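Handout 3: baskets, cords and clearing the top
Clomdale evening course in household order, 22nd April

Right, last time I went on far too long about drawers, so I've kept this one short. We're on small baskets and the thin, bendy things that never stay in them (cords, wire hangers, ribbon, you know the sort!). My own rule is that a basket on a table should hold one kind of thing, and if it's got a slot in the end for your fingers, so much the better. 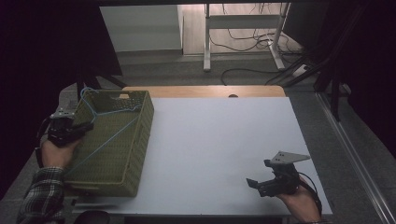 I like an open weave for this, by the way. Plastic wipes clean and the sides let you peek at what's lurking at the bottom. The drawback is that anything thin will hook itself over the rim or poke through the holes, so coil it first, loosely, and lay it in flat. Don't pull from one end – lift the whole loop. I learnt that in my old kitchen at Pronthorpe with a string of fairy lights, and I was there till supper.

Now, the tabletop. Before you sort anything, give yourself a plain, pale patch to work on. A sheet of white paper will do if your table's dark.
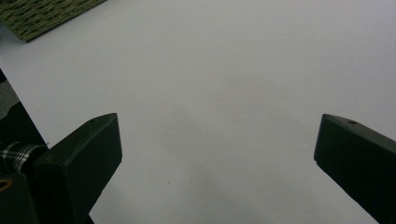
You'll spot stray clips and pins far more quickly that way, and it's kinder on the eyes in the evening. Keep the patch clear until you've decided where each thing lives.

For next time: pick one basket at home, tip it out, and jot down what was in it. We'll do shelves in June, once the Trasta room is free again.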